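Kitchen Corner Reopens at Grerholm Toy Library

The kitchen shelf is back in use as of 1/30/25, after a long sort through the donations that came in last May. Members can again borrow play food and kitchen pieces for up to 6 weeks at a time. Bags are at the front desk.

Chak-lun Tsang did most of the sorting and has written new contents cards for every set. Please check the card before you bring a set home – and again before you return it.
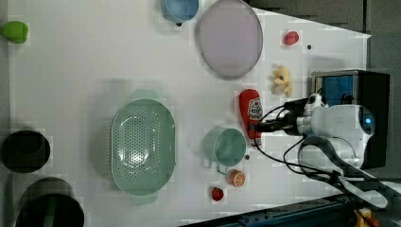 Kitchen sets are lent by the bag, and full-size pieces may be mixed in with the toy ones. Small foods are the first to go missing. A toy banana bunch fits easily inside a mug, and a colander like the mint-green one will hold a good deal of play food for the trip back. Larger plates should go in flat at the bottom of the bag.

We are still short of pans and wooden spoons. Clean, unbroken pieces can be left in the Nulby Room during opening hours.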